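Desk by the window or desk by the wall?

elaine_s
We're moving the billing group into the old Salazar suite in August and I have to turn in a seating plan. One side is all windows facing west, the other side is a plain wall with the vents above it. Everybody has told me they want the windows. I sat on that side at 4 in the afternoon and couldn't read a spreadsheet. Has anyone put desks at a west window and been happy with it? Blinds are in the lease but they're the cheap vertical kind.

jjavier
Put the desks at 90 degrees to the glass. Light comes in from the side, no glare on the screen and nobody squinting past it. We did this at Preser and the complaints stopped, apart from the person at the very end who got sun on her neck.

Divina E.
Side-on works until about October, then the sun gets low and comes straight down the row. I'd use the wall for desks and leave the window side for the printer, the files and a table where people can eat. Everyone gets the view at lunch.

jjavier
You're giving the best part of the room to a printer.

Divina E.
Yes. The printer doesn't get headaches.

elaine_s
I should have said there are nine of us. If I go side-on I can fit five along the windows and the rest have to go on the wall anyway, so somebody is going to feel like they lost.

Tai_Trinh
Rotate. Swap sides every six months.

elaine_s
I've been through a rotation before. It takes a full day each time, with people crawling around looking for cables, and then two of them refuse to move. No.

Arif L.
What's the budget? Solar film on the glass made more difference for us than moving anything. Ours came to around 3000 for one side of a room that sounds like yours, installed. It does make the place a little darker on gray days and you need the landlord's written OK. Asel did the work, they were fine, a day late.

elaine_s
There isn't one, really. I could maybe get film through next year if I can show it's needed. I'll ask the landlord.

Divina E.
Ask about the vents too. Wall seats under a vent are worse than glare in my opinion. I wore a coat at my desk for a whole summer at Mevix. You can get a plastic deflector for not much money, but check that they let you stick things on the ceiling.

Tai_Trinh
Black screens show every reflection when they're off or when you've got something dark open. If your monitors have a matte finish you may be worrying over nothing. Try one desk there for a week before you draw up anything.

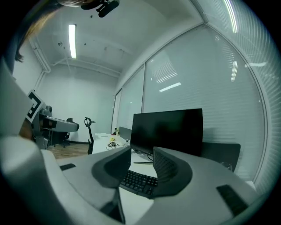

Arif L. said he'd go further and have each person try the window side for one afternoon before the plan is final, with the blinds as they are now. Half of them will change their minds, in his experience, and the ones who don't are the ones to put there.

jjavier
He said that to me by message, so I'm passing it on, his login is acting up again. I agree with it, except one afternoon isn't enough. If it's cloudy you learn nothing.

elaine_s
OK. I'm going to set up a desk side-on this week and let people sign up for it after lunch. The plan isn't due until the end of the month. I still think the wall is going to win.

Divina E.
Post what the landlord says about the film. We have the same problem on our third floor.

Related threads
Who pays for window film, tenant or landlord?
Vertical blinds that keep falling off the track
Vent deflectors, which ones stay up
Moving checklist for small offices
Shared printer next to desks, how loud is too loud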